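Progress report on the Dundel compact case
Prepared for: Jarmila Machala, Clatel
Prepared by: Libor Slanina, Hrubý enclosure workshop, Cerkton
Date: 31 July 2025

Dear Jarmila,

Please find our second report on the Dundel case. The first one, from April, covered the layout and the choice of steel. In this one I write about airflow, drive mounting, the front connectors and the money. Where something is late I say so directly.

1. Where we are

The layout is frozen. The case takes a mini-ITX board, an SFX power supply and a graphics card which occupies two slots. We have folded and painted 20 pre-series bodies, and they are in use for testing in Cerkton. The side panels now close without tools on all of them. In the first bodies the rear catch was too tight and the paint came off at the corner, so Hậu Nghiêm moved the catch and made the radius larger.

The riser cable was changed also. The old one had to be bent twice behind the power supply, and two of the test machines did not start with the newer graphics cards. With the shorter cable and one bend they start normally. We would like to keep this cable for the series, even if the price is a little higher.

2. Airflow

Viera Ševčík made all the measurements again after the bottom intake was opened. The air now comes in through the floor and leaves through the top, and the side panel is perforated only in front of the graphics card. The processor cooler benefits the most. The graphics card is better under long load, but in short peaks we see almost no change, and I do not want to promise more than this.

The feet had to become taller. The old feet left too small gap under the floor, and on a desk with a soft mat the intake was nearly closed. Taller feet make the case look a little less compact. We think it is a fair price, but please tell us if Clatel has another opinion.

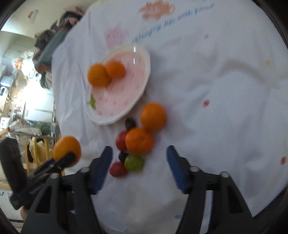

Two orange citrus fruits on the pink plate, white tablecloth.

3. Drives and cables

The drive bracket can hold one 2.5-inch drive or two, if the user takes a shorter graphics card. In April we still had the idea of a hinged bracket. We dropped it, the hinge made vibration noise at certain fan speeds and we could not remove it with rubber washers. The new bracket is fixed with two thumb screws and slides out from the top.

Cable space behind the power supply is still narrow. With a modular supply and flat cables it goes well. With thick sleeved cables the panel closes, but you must press. Tomos Trevor has drawn a small relief in the panel, and a tool change is needed for it. I ask for your decision on this in section 6.

4. Front connectors

We have on the front one USB-C, one USB-A and the audio connector. The supplier delivered the boards late and the first batch had the USB-C port sitting too deep, so that some plugs did not reach the end. The second batch is correct. We test each board before it is mounted, and we will continue to do it until the supplier has shown us a stable quality.

The power button now has a metal cap. The plastic one felt cheap and it also turned in its hole.

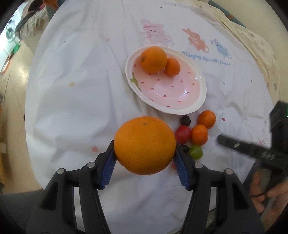

One orange in the gripper, with the strawberry-pattern plate behind it.

5. Noise and endurance

Four machines are running day and night in the small room next to the paint shop. The longest test has now 1,807 hours. We had one failed fan, which we replaced and sent back to the maker, and no failure of power supply or riser. The paint on the top panel keeps its color well.

Noise is acceptable at normal work. At full load there is a tone from the top panel, which Viera believes is coming from the shape of the holes. She will try a hexagonal pattern - the sample panel is already cut and waits for paint.

6. Budget and decisions

We have used 79 percent of the money for this phase. Most of the extra cost is from the riser cable and from the second set of front boards. We do not ask for more funds at this time.

We need your answer on three points:

The relief in the side panel. It means a change of one tool and moves the series start by two weeks.

The taller feet. If you prefer the old height, we must make the floor holes again.

The size of the first series. Our plan is made for 500 pieces. For a smaller number the price of painting goes up, and I would have to ask for a new offer.

7. Next steps

Tomos finishes the panel drawing and sends it to you with the cost. Hậu prepares the assembly guide, which now has too much text and will get more drawings. Viera continues with the hexagonal panel and will repeat the noise measurement with two different fans. I will visit the paint shop to agree on the packing, as three bodies came to us with scratches on the rear edge.

If you want to see a body before you decide on the feet, we can send one with each height.

With kind regards,
Libor Slanina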